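The Table That Collects Everything

Dilruba Matubbar gives herself 20 minutes. She sets the timer on her phone, puts the phone face down on a chair, and starts with whatever is nearest the edge of the table.

Matubbar has been helping people in Sterkcombe sort out their back rooms, spare rooms and shared workrooms for five years. Before that she kept inventory for Drellholm, a housewares supplier, where the work was mostly knowing what was on a shelf and how long it had been there. She says the new job is not so different. The shelves are smaller and the owners are standing next to you.

She doesn't start with closets. She starts with the one flat surface everybody passes. In most homes that is a kitchen counter or a hall table. In a workroom it is the big table in the middle, and it fills up because it is easy to reach from every side.

"People put down the thing they're finished with," she says. "A tube, a cup, a bottle. It takes one second. Picking it up again takes a decision."

Her first rule is to cover the table. She likes a silicone baking or craft mat, the largest that will fit, in a color that doesn't match anything else in the room. A mat wipes clean, and small containers don't slide on it as easily as they do on a bare top. It also shows people where the useful area starts and stops. Many come with circles and a ruler printed on them for rolling out dough, and she uses the ruler more than she expected to. If a drawer is 24 centimeters deep, she can lay a bottle along the scale and know whether it will fit before she walks across the room. 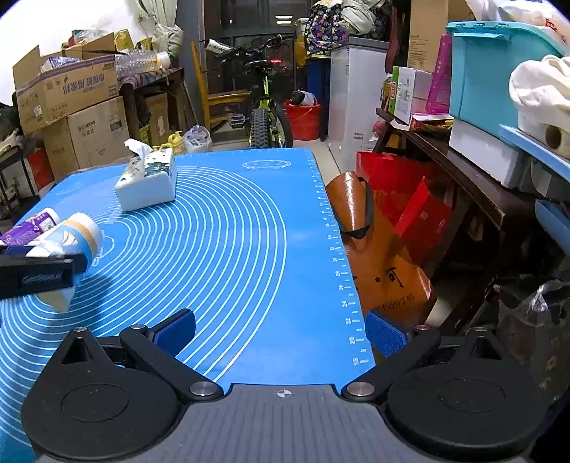
Tissues, a bottle and a purple container at the far left of a blue mat, with the printed ruler along the right side.

Her second rule concerns tissues. The box stays. Matubbar has tried moving tissue boxes to shelves, windowsills and wall brackets, and within a few days they are back on the table. She now treats the box as a fixed object, like a lamp, and plans the rest of the surface with the box in its place.

Everything else gets sorted by how often a hand goes to it. Things used daily may live at the back of the table, standing up. Things used once a week go to a shelf or a drawer. Things used less than that go in a box with a label, and the label has to say what is in there. She has opened too many boxes marked "misc."

Round containers give her the most trouble. Tubs, tubes and canisters get knocked over and stay that way, and once one is on its side people start laying others down next to it. They take up twice the room and their labels end up facing any which way. She keeps a low tray for them, one with a lip, and stands them up with the labels forward. A loaf pan works too. So does the bottom half of a shoe box, if you don't care how it looks.

Cups are a separate matter. A paper cup left on a worktable could be someone's drink, or it could be holding pens by the end of the month.
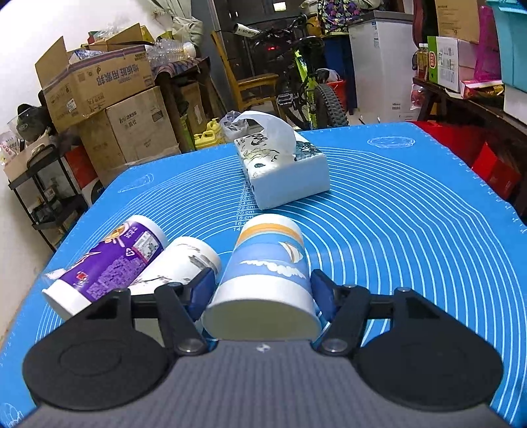 Matubbar's policy is that a cup gets one job. If it is for drinking, it leaves the table with the person who drank from it. If it is for pens or brushes, she puts a strip of tape on it that says so, and it stays at the back.

The floor comes last. Empty boxes and jugs gather around a worktable because there is nowhere obvious to take them, and a pile on the floor hides what is under it. She asks clients to choose one carton to keep for shipping and flatten the rest. Plastic bottles she handles the same way. Keep the number you will fill this month, and rinse and recycle the others. Bags get folded and put inside one bag, which hangs on a hook.

She doesn't sell organizers and she isn't much interested in them. One client, a small studio called Jibrin, had bought a full set of stacking bins from a catalog and was storing the bins, still nested, under the table. They kept two. The rest went to the Clisano thrift store down the road, along with an armful of trays.

What she does leave behind is an index card, taped to the underside of the table edge. It lists what belongs on top. The one at Jibrin has five lines on it — mat, tissues, tray, pen cup, scissors. The scissors were missing the last time she stopped by, and she found them on the windowsill.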